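Reading time: 2 min
Print | E-mail this page

Section 4. Your first shift with the Moltico arm

I wrote this bit for those of us on the cutlery bench at Clilby, so forgive the chatter. The arm takes over the lifting and turning. We still do the checking, and we now set up each job on screen first (I was nervous about that too!).

1. Log in to Fastutstead and pick your job. Spoons and other odd shapes live in list 2.

2. Set the speed to 20. You can go up to 47 later, once your shift lead has signed you off.

3. Press Rehearse and watch the whole run on screen before you touch anything real.

Note: the rehearsal view is very plain, just the piece and the gripper on a blue-grey background. You get used to it.

4. Look at how the piece is hanging and where the gripper sits below it. If you don't like the gap, press Hold and nudge the start point.
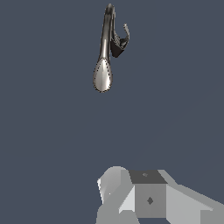

Da-eun Woo reckons her wrists are better for it, but she misses the chat across the bench and wants the old tea break put back where it was. I've passed that on.

5. Happy? Save the run and write its number in the bench book.

Caution: never reach past the yellow line while the lamp is lit. If the arm stops with code 31, leave it alone and ring Mi-kyung Ham.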